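Warevard publishes sorting guide for shared kitchen stations

Dec 2, 2023 - Warevard, a supplier of storage fittings for workplace and student kitchens, has published a guide to sorting mixed tabletop items into open bins and trays. It is intended for sites where utensils, small jars and dry food packets share one work surface.

The guide was prepared with Getden, which runs shared kitchens for student housing. Getden logged 3,359 items left on worktops over 14 weeks. Spoons and instant noodle packets were the two largest groups. The full log is included as an appendix.

"Most sites already own enough containers," said Mikkel Thorlacius, technical lead at Warevard. "The bins are in the wrong place, or they are deep enough that people stop looking into them. We recommend shallow, open bins along the back edge, with the front of the table left for work."

The reference layout uses a light wooden tabletop, two gray rectangular bins set side by side at the back, a red plastic bowl to their left and a white tray to their right. Spoons go into the left bin first. The right bin stays free until the left one is full. Jars keep their lids on and are moved after the spoons. Noodle packets are laid flat in the tray - stacking on edge is not advised.
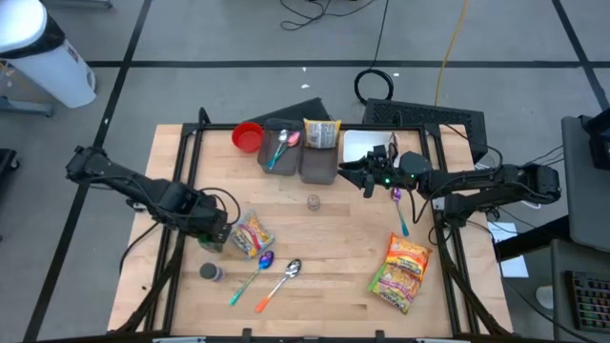 Sorting order

The guide sets one order for all sites: spoons, jars, packets. Spoons are not separated by handle color. Packets that overlap are lifted one at a time, upper packet first. The bowl is reserved for items that have no assigned place and is emptied at the end of each day.

Availability

The guide is free to registered sites. Printed copies are limited to 700 in the first run, and over 284 have been reserved. A second edition covering drawers and wall rails, developed with Golob under the working title Nolow, is scheduled for February. Requests for printed copies should state the number of worktops on site and the depth of each in inches.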